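家庭储物与台面养护须知
普里克波特(Prikport)住户服务处 居家事务组编 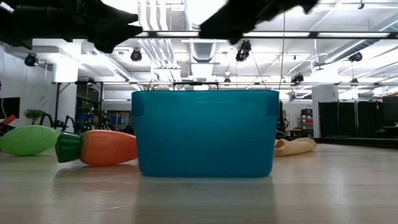 家庭储物的首要原则是分类明确、取放方便。本处在日常走访中注意到,多数住户并不缺少柜体空间,问题往往出在小件物品没有固定位置,用后随手搁置,日久便难以查找。建议以房间为单位逐一整理,先将同类物品集中,再决定容器的大小和数量,不宜先行购置成套收纳箱。容器宜选直立放置稳当、上沿两侧留有提手凹位的塑料箱,如图中蓝绿色的一只,箱体略透光,不必逐一翻找即可大致辨认内装何物。箱壁向下略收的款式,空置时一般可以套叠存放,但套叠前应擦干内壁,以免相互吸附。

一、塑料箱的清洗

新购塑料箱使用前应以温水加少量中性洗涤剂清洗一遍,倒扣晾干。日常清洁用软布即可,不得使用钢丝球或研磨粉,否则表面起毛,更易积垢。箱内如有异味,可取小苏打两汤匙,加温水没过箱底,静置一夜后冲净。油性记号笔留下的字迹,可用棉签蘸少许酒精擦除,擦后立即用清水过一遍。提手凹位和底角容易藏灰,宜用旧牙刷清理。

塑料箱不得贴近暖气片或炉灶放置,也不宜长期置于阳光直射的窗台。箱体出现细小裂纹后应停止用于盛装重物,可改放织物或纸品。

二、分类与标签

标签应写明物品类别,字迹以站立时能看清为准。儿童房内的箱子可同时贴图样,便于儿童自行归位。玩具按使用频率分箱,常用者放低处,季节性用品放高处。高处箱子连同内装物品的总重不应超过 9 公斤。超过此限的,应移至下层或拆分为两箱。

厨房干货不得与清洁用品同柜存放。药品另设带锁抽屉,每年四月和十月各检查一次有效期,过期药品交由药房回收,不得混入生活垃圾。

三、木质台面的养护

浅色木台面最易显出划痕和水印。拖动箱体是产生细划痕的常见原因,移动时应双手提起,或在箱底加垫毛毡。毛毡脚垫每半年更换一次,嵌入砂粒的脚垫应立即换掉。

台面有油漆或清漆保护的,用拧干的湿布顺木纹擦拭,随后以干布收尾。白色水印可先用吹风机低档温风缓慢吹拂,距台面一掌以上,不得停留在一处。仍不消退的,可涂少量家具蜡,静置片刻后用软布抛匀。未上漆、以油养护的台面,每季度上一次食品级矿物油,薄涂两遍,两遍之间间隔 90 分钟,余油务必擦净。浸过干性油(如亚麻籽油)的抹布有自燃危险,应平铺晾干或浸水后封入金属罐,不得揉成团丢弃。

细划痕的修补视深浅而定。仅伤及漆面者,可用同色修补笔轻描,再以软布抹平。伤及木质者,须用 240 目砂纸顺纹轻磨后补漆。租住房屋内的固定台面,打磨前须取得出租方书面同意。

四、潮湿房间的储物

地下储藏间和北向阳台的箱子应垫高放置,离地一拳,离墙同样留出间隙。织物入箱前须完全干透,不宜装满。可放入布袋装的吸湿硅胶,变色后按包装说明烘干再用。德鲁瑟姆(Drutham)和阿维尔(Arville)两处楼区的地下储藏间在雨季较潮,住户不宜在其中存放书籍、相册和皮具。纸箱在上述位置一律不建议使用。

如发现箱底有霉点,应将全部物品移至通风处,箱体用稀释漂白剂擦洗并冲净。漂白剂不得与含酸或含氨的清洁剂同用,操作时须戴手套并开窗。

五、旧箱处理与咨询

完好的旧箱可送至皮莱(Pillai)旧物交换点,送交前应撕去标签、清洗干净。破损塑料箱按大件塑料投放,不得塞入楼道回收桶。

本须知由居家事务组乌特·艾希霍恩(Ute Eichhorn)审定。纸质版可在服务处前台领取,索取编号 1158。台面修补的详细步骤另见第 1403 号单页。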